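Titness Day Backpack, Cream with Dark Gray Pocket
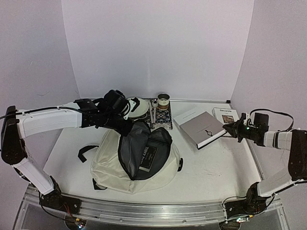

Cream body, dark gray front pocket, black straps. Book not included.

We use cookies to remember your cart and to count visits. Accept all | Manage settings

The Titness is a bag for people who carry a book, a charger and a sandwich, and who have been sold too many bags meant for climbing mountains. It has a fabric body, a front pocket in dark gray (the part that meets the bus floor, so the color was a kindness) and a small black label that keeps its voice down.

Volume is 20 liters. Edeltraud Holzer, our buyer, got a winter coat into it and then spent a while getting the coat back out. We'd call that full.

The main compartment takes a hardcover lying flat, plus whatever you tell yourself you'll also read. The straps adjust with one hand, though it may not be the hand you have free. There is no hidden pocket. We looked.

Cream shows dirt. Spot clean with lukewarm water and mild soap, then let it dry on its back. Please don't put it in the dryer - Mandla Steyn in returns has a shelf of the ones that went in, and they'd suit a medium-sized cat.

Capacity: 20 liters
Maximum load: almost 50 pounds, which your shoulders will veto first
Item number: Titness 215
Also made in: all gray

Straps are sold separately as spares under item number 245. Orders placed before noon ship the same day from our Rundari warehouse. Returns are free in July, and cost the price of a label the rest of the year.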